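Keeping the bags

The woman who runs the household swap table at Jeltum has saved carrier bags for most of her adult life. She keeps them at home on a table with a red cloth over it, near the stairs.

"People say they'll reuse them and then they can't find one," she says. "So mine live in a basket where I can reach them."

She doesn't fold the plastic ones. "I tried it one January. It took all evening and they came undone in the basket."

Paper gift bags are treated differently. They stand upright beside the basket, and she checks the handles before passing one on. "If the ribbon's still good, somebody will want it."
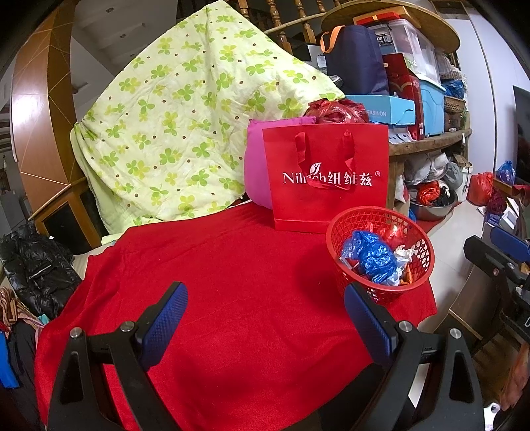 What goes to the swap

The Jeltum table opens at 2 and closes at 4. Cushions and quilts are welcome if they have been washed. Bags can be left by the handful.

"I don't want them tied in knots," she says. "I spend half my time undoing knots."

She would like more paper ones. The last lot went before she had finished putting them out.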